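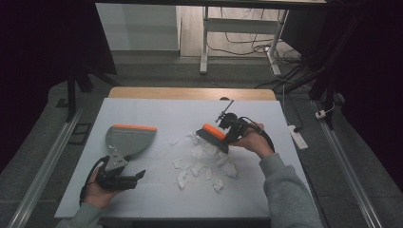
Last changed: 2020-03-28

Hellby Tabletop Dustpan and Brush
$17 the set, gray and orange

Okay, so I sell a lot of cleaning stuff and this is the set I keep taking home myself. My craft table is always buried in torn paper (I tear it for collage, and I tear way more than I ever glue), and a full-size broom up there is hopeless. The Hellby is small enough to use on a board or a desk, and you just push the scraps straight in!

The pan is gray plastic and fans out at the front, with an orange rubber lip along the edge. I'm picky about that lip. On my old pan the edge was hard plastic, and the flat little pieces always slid underneath and came out the other side. The brush has an orange plastic back and thick black bristles, nice and dense, so it moves a whole pile in one go.

Coralie Ashby wrote in asking whether it picks up glitter. Most of it, yes. You'll still find some in July, but that's glitter for you. 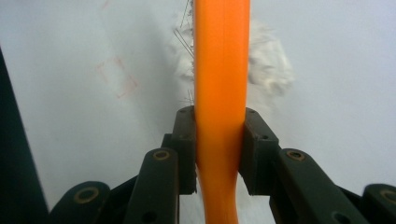
Orange, smooth and bendy, seen close up.

For cleaning the set I use warm water and a drop of dish soap, then stand the brush bristles down on a towel overnight. Please don't put either piece in the dishwasher. Arturo Pagano tried it with his and sent me a very sad email.

I've sold some 600 of these out of my garage shop, mostly to teachers and card makers, and a fair few to people with parakeets.

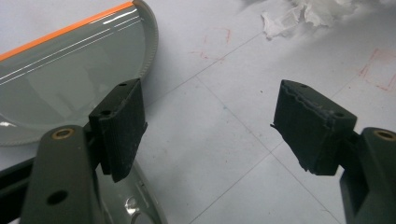
The other question I get is whether you can buy the brush by itself. You can! Just put "brush only" in the order notes and I'll send you the price before I pack anything. Same goes if you want the pan on its own.

Orders go out within 3 working days, in plain brown paper. If yours shows up cracked, write to me (Lilibeth Macapagal, same address as on the packing slip) and I'll send another one. Keep the broken one for the garage or toss it, I don't need it back.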